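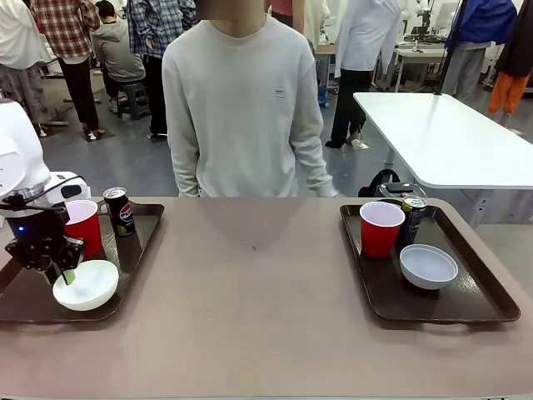 Two brown trays, each with a red cup, a can and a white bowl

Plastic serving trays gone sticky, can they be saved?

Posted by gretemen62

I look after the kitchen at a small day centre and we have a stack of brown plastic trays with cut-out handles. Over the summer the tops have gone tacky. Cups stick to them and lift the tray when you pick them up. I have washed them in hot water with ordinary washing-up liquid and they feel fine for a day, then it comes back. We can't really afford a new set before August. Is it grease, or is the plastic breaking down?

3 replies

Kadlec
Probably a bit of both, but try the grease first. Make a paste of bicarbonate of soda and a little water, spread it over the tray and leave it for half an hour. Rub with a soft cloth, rinse well and dry with a tea towel. Don't leave them to drain in a pile, as the water sits between them and you get a film. If a tray is still tacky after 2 goes, the surface has gone and you won't get it back. I had to throw out 6 of ours and the rest have been all right.

stamovow_road
Just put them in the dishwasher

Clirar
I wouldn't use the dishwasher unless they're marked as safe for it. Ours warped along the rim and now they rock on the table.

Check what you wipe them with between sittings as well. We had the same trouble and it was the spray. It was being put on neat when it should have been diluted, and it left a layer that went sticky once it warmed up. We went back to a damp cloth and a dry one after, and gave them a proper wash every Wednesday. It took a couple of weeks to clear. If you need to keep using the bad ones in the meantime, a paper liner will stop the cups grabbing.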